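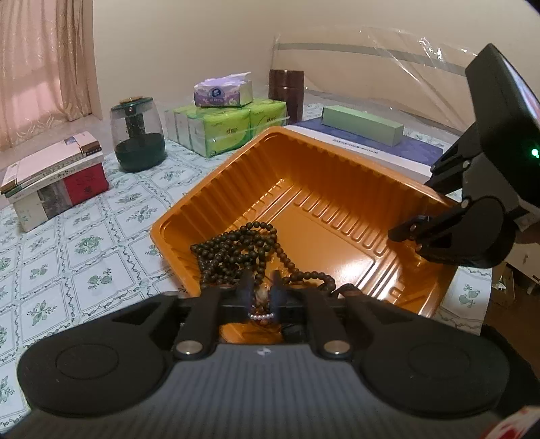 Nov 15, 2019
Vichien Wongsuwan

I sold the car in spring and have been taking the bus to work ever since. A few people have asked how it's going, usually in the tone you'd use to ask after someone's bad knee, so I'm writing it down in one place and can send them the link.

I live in Nandmont and work in Trultitz. By car it took twenty-five minutes if the level crossing was up and forty if it was down. The bus is the 318 and takes fifty minutes whatever the crossing is doing, because the timetable allows for it. I hadn't expected that. The journey is longer but it is the same length every day, and I now get to work at the same time every morning, which I never managed when I was driving.

The car itself wasn't worth much. It had failed on the rear brakes and a sill, and the man at Raju Motors rang me and read out the list in a flat voice, and then said he'd give me 700 for it as it stood. I said I'd think about it, had a sandwich, and rang him back. I meant to look for another one that weekend. I took the bus on the first morning as a stopgap, and then I just didn't look.

The first fortnight was poor. I missed the early one twice by leaving the house at the time printed for my stop. The time printed for my stop is taken from the one before it, and when there's no traffic the driver doesn't hang about. I now leave five minutes sooner. I also got on in the wrong direction once, in the dark, and had a look round the turning circle at the far end of the estate before I was brought back past my own front door.

Tickets are the thing I'd warn anyone about. There are two companies on the route. They use the same stops and nearly the same colours and don't take each other's returns. The one that runs in the daytime sells a monthly pass through an app called Atix. The one that runs after seven in the evening wants cash or a card and knows nothing about it. If I stay late I pay twice. I wrote to both of them. One sent me a leaflet and the other sent me a survey about the leaflet's company, so I suppose they do talk to each other somewhere.
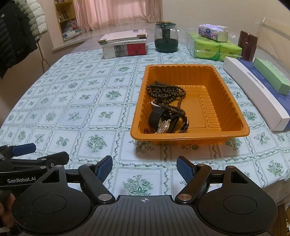
Reading time: 5 minutes

The app is all right when it works. You have to open it before you get on, and it won't open if there's no signal, and there is no signal under the railway bridge where the stop is. I open it at home now, and hold the phone in my pocket with my thumb on the screen so it doesn't go to sleep. I'm told you can buy a plastic card from the office in Trultitz bus station. The office is open from ten until three. I am at work from nine until five.

On the money, I'm better off, though less than I'd hoped. I used to put 70 in the tank most fortnights, and then there was the insurance, the tax and whatever Raju Motors had found. Against that I've got the monthly pass, the odd evening fare and a taxi now and then. I've also spent a fair bit on coats. When I drove I owned one coat, and it was mainly for walking from the car park. It turned out to let water in at the shoulders, something I'd never stood outside long enough to learn. The new one has a hood with a stiff peak and goes down over the knee. I look like a man who inspects drains. I've bought decent gloves as well and already lost one.

What do I do for fifty minutes? At first I read, but reading on a bus makes me feel ill between the quarry road and the roundabout, where the surface is bad. I've moved over to the radio. Some mornings I only look out of the window. I drove that road for eleven years and had never noticed there's a river beside it for most of the way, as you can only see over the wall from the height of a bus seat. In the summer there were men fishing. At the moment it's brown and fast and has taken part of the footpath.

The top deck is colder than the bottom one. The seat over the back wheel on the left has the heater, and there's quiet competition for it. A woman with a cello gets on at the hospital and everyone shuffles up without being asked.

Things I do miss: buying compost, going to the tip, and visiting my sister, who lives somewhere that two buses and a train will only get you near. For the tip I've been going halves with next door, who take my bags along with theirs, and I do their hedge. For my sister I hire a car from the place behind the station every couple of months. I enjoy driving it more than I ever enjoyed driving my own, and then I give it back and somebody else hoovers it.

I said in spring I'd decide properly once I'd had a winter of it. We've had the first frost and the 318 was on time, though the heater seat was taken. They are changing the timetable in the new year and the early bus is moving by ten minutes. I haven't worked out yet whether that's ten minutes I get or ten minutes I lose, as the new one is only up at the stop and it was raining too hard to stand and read it. I'll have a look tomorrow and put a note underneath.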